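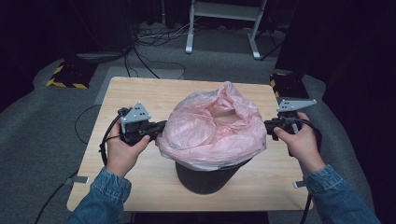

How many demonstrations does one task need? Plan on 500 for a first policy, then add more where it fails.

Slide 2. Two ways to show the task. Remote control: the operator drives the arm from a station and sees what the arm sees. Hand-held grippers: the operator works at the table with one gripper in each hand, no arm present. Remote control gives joint angles directly. Hand-held gives finger pose and opening, and the joint angles are solved later.

Slide 3. Bin liner task. Thin plastic, two hands, grippers at opposite sides of the bag. Point at the folds over the rim. Bag shape differs at every start, so a fixed path is no use. Say this before the numbers.

Slide 4. Numbers from the Flarton set. 4,000 episodes, 7 operators, recorded at 30 frames per second. Daiane Fontes did the labeling rules; credit her by name. Episodes with a dropped grip are kept and tagged.

Slide 5. What goes wrong. Operator moves faster than the arm can. Wrist turns past the joint limit. Cable pulls on the gripper and shows up as a small steady offset in the pose. Pause for questions on the last one, Ostum asked about it in March.

Slide 6. Replay check. Run each path through the arm model before training. Reject if the solver jumps between frames. Skip the table if short on time.

Slide 7. Open items. Force is not recorded. Grip width stands in for it, poorly with film this thin. Next speaker takes the Piner results.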